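Search products, spares, downloads
Search

We use cookies to keep items in your cart and to count visits. Accept all / Settings

Irketti G2 bench arm with two-finger gripper

Part of the Lillen light handling range

The Irketti G2 is a single-arm bench unit for sorting, stacking and clearing small containers. It is sold to packing rooms, repair shops and small kitchens that want a second pair of hands for repetitive table work, and to a growing number of private buyers who ask whether it can take over chores at home. The short reply is that it can take over parts of some chores. The longer reply is on this page, and we would like buyers to read it before they order.

Price: 1,399, arm, gripper and wrist camera included. Table clamp and power supply in the box. Controller sold separately or as part of the Bennani starter bundle.

What it does well

Open containers with a firm rim are the easiest class of object for the G2. The fingers close on one wall, the wrist turns, and the container is carried level or tipped out over a tray. The maximum opening between the fingers is 150 mm, which covers most desk baskets, drawer inserts and parts bins when they are taken by the rim. Repeated placement of the same item in the same spot is reliable once the spot has been taught.

In our April bench trial the arm was asked to pick up plastic baskets from a table and put them down at a marked position. It completed 93 percent of attempts without help. The failures were mostly double picks, where two baskets had nested and came up together, and rim slips, where one finger landed on the sloping part of the wall and slid off. Both are ordinary mistakes. A person makes them too, but a person feels the extra weight at once and shakes the second basket loose. The G2 measures finger position and motor current, and neither is a very good substitute for feel.

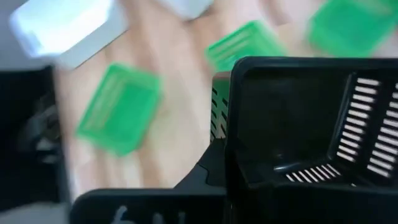
Vision is handled by one small camera on the wrist, which moves with the gripper and gives the controller a close view of whatever is between the fingers. The close view is good for checking a grip and poor for planning the next one. With a black slotted basket at the gripper, light comes through the slots as hard white stripes, while the inside of the basket is close to plain black and offers the software very little to work with. The green baskets farther back on the table are smeared by motion, enough that their slots are reduced to faint lines. We therefore recommend a pause before each new pick, and the default program includes one. It can be shortened in settings, at some cost in accuracy.

Slotted walls raise a second point. A slot edge is a strong visual feature, but there are many of them and they look alike, so a position estimate can jump by one slot. For a basket being moved across a table this seldom matters. For a basket that must drop into a rack with tight guides, it does.

What it does not do

The G2 does not fold laundry. It does not load a dishwasher in any form we would put our name to. Loïc Deschamps, who runs applications testing for the range, spent much of the spring on mixed cutlery and describes the result as "slow, and then wrong." Soft items, wet items and thin flat items remain outside the rated use. So do glass and anything above body temperature.

It also does not decide what tidy means. Given a table with baskets on it, the arm needs to be told which ones move and where they go. Customers coming from robot vacuums sometimes expect the machine to work this out for itself — at present it will not.

Shop floor or home?

On a shop floor the table can be fixed, the light can be fixed, and the same bins come back every day. Under those conditions the G2 earns its place within a modest number of hours, mainly on late shifts when the work is light but constant. Svitlana Romaniuk, production lead at Zestside, uses one to return empty bins to the start of a packing line. "It is slower than my team and I don't mind," she writes. "It does the part they kept putting off."

In a home, the table moves, the sun moves, and somebody leaves a mug where the arm was about to reach. The unit stops on contact and waits for a button press. Expect to press the button often. We would class home use as suitable for hobby projects and for buyers who like adjusting things, and as unsuitable for anybody hoping to save time this year.

Setup notes

Clamp the base to a tabletop that does not flex. Pale, matte tops are preferred; polished steel throws reflections that the camera reads as edges. Run the calibration card routine after every change of finger pads. Teach at least 3 approach positions for each type of container, including one with the container turned at an angle to the table edge. Keep nested containers out of the pick area, or separate them by hand first.

Finger pads are a wear part. Replace them when the ribbed surface has gone smooth at the tip. Pads are sold in pairs and must be changed in pairs.

Returns are accepted on unopened units and on opened units with all screws present. Questions about whether a given object is suitable can be sent with its outer dimensions, weight and wall thickness to the applications desk, which will reply with a yes, a no or a request for a sample.

14 comments · 37 shares

Get product updates by email. Enter your address to subscribe. Unsubscribe at any time.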